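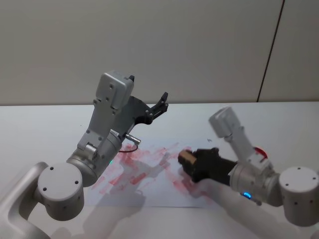

Step 3: Getting red marker off a white table

Red always seems to creep past the edge of the paper, doesn't it? Lift the sheet straight up (no dragging!) and bin it if it's all streaks and smudges like mine. Then dab any marks on the tabletop with a damp cloth and a drop of washing-up liquid, working inwards so you don't spread the colour.

Still pink? I use a bit of bicarb paste, left on for 13 minutes, then wiped off and dried with an old tea towel. Try a hidden corner first.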